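Back to gouache, and the Sarville sketchbook

I finished the gouache sketchbook in September, the one I started when we moved to Sarville. It took a lot longer than I planned. I wanted to write down what I learned before I forget it, mostly for myself, but a few people who paint have asked how it went.

The book is the square one with the gray cover. The paper is 300 gsm cold press, heavier than I need for gouache, but I'd already bought it for watercolor and never used it. It held up fine. A couple of pages near the front buckled where I'd put down a big wash for the sky and then kept fussing with it. After that I clipped all four corners and the problem mostly went away.

I worked with a limited palette the whole way through. Seven tubes: white, a warm and a cool yellow, one red, ultramarine, burnt sienna, and a green I shouldn't have bought. The green is too strong and gets into everything. I kept it in the box out of stubbornness and used it on maybe three paintings. If I did the book again I'd put a second red in that slot, something pinkish. I had no way to get a clean violet, and the hills east of Navarrete are violet for a good part of the evening, so I ended up with a lot of brown hills.

Navarrete is where most of the outdoor paintings come from. There's a gravel lot above the river where you can park and paint from the tailgate. I like to get there by 7 in the morning, before the sun clears the ridge. You get one set of shadows, it lasts long enough for a small painting, and then it changes completely. My early ones from that spot are a mess because I kept chasing the light. I'd paint the shadow, look up, see it had moved, and paint it again. Now I put all the shadow shapes down first in one thin color and leave them alone, even when they stop matching what's in front of me. 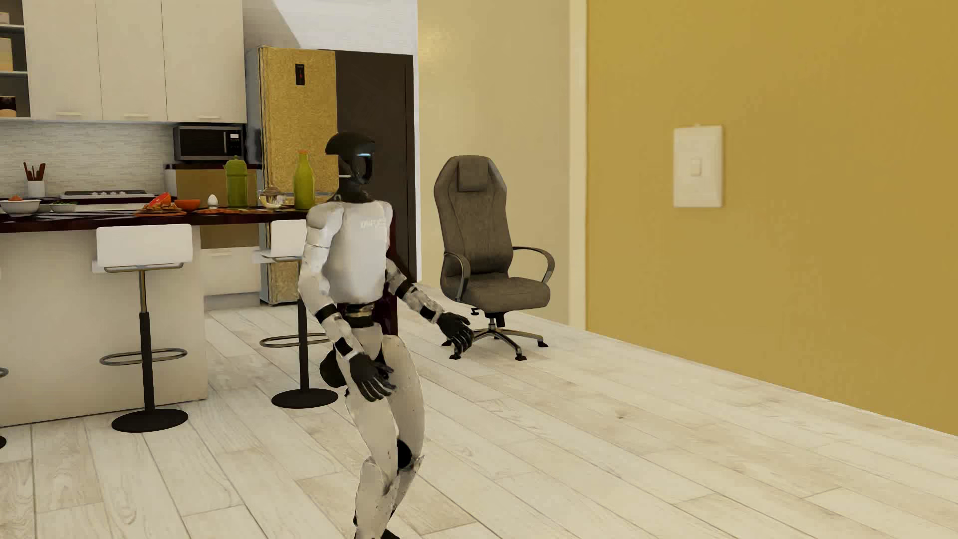
The other thing I had to get used to is how much gouache shifts as it dries. Darks go lighter and the lights go a bit darker, so everything drifts toward the middle. I'd heard this many times and still got surprised by it. What helped was making a chart. I mixed 18 swatches, painted each one twice, and let the first set dry before doing the second next to it so I could see the difference. It's taped inside the back cover. I looked at it a lot in the beginning and hardly at all by the end.

I tried a wet palette for part of the summer. It kept the paint usable overnight, but the colors came up too thin and I had trouble getting anything opaque. I went back to the old enamel tray with a spray bottle. The paint dries out and I waste some of it, and I've accepted that.

Brushes, briefly. I used a half-inch flat for almost everything and a small round for the last few marks. I own far too many others. A long-haired liner is good for power lines and boat rigging and I don't paint much of either.

The indoor paintings are in the second half of the book, from when the rain came in. I did the kitchen window several times, and a run of still lifes with the same blue pitcher. They're better than the landscapes. I think it's just that the pitcher holds still. I could come back after dinner and correct an edge, and it was the same edge. My favorite has the pitcher next to half a loaf of bread, and the bread is five or six strokes that I didn't touch again.

In the middle there's a group from our week in Zemholm. They're small, four to a page, done standing up in the harbor with the tray balanced on a wall. The wind dried the paint almost as fast as I could put it down, so they have a scratchy, dry-brush look that I didn't intend but like. I've tried to get that look at home and it comes out forced.

I put three pages in the group show at the Pusteck library. It meant cutting them out of the book, which I wasn't happy about, but loose pages were the only way to frame them. One of them sold for $100, the gravel lot with the brown hills. I hadn't expected it to be that one. The other two are back in the book, tucked in where they came from.

Gouache does need glass, by the way, or at least something in front of it. I left one of the Zemholm sheets on the table and a splash from the sink lifted a patch of the sky right off - it's still water soluble no matter how long it's been dry.

The next book is smaller and has tan paper. I've done two pages in it so far, both of the pitcher. I also bought the second red, and the green is in a drawer.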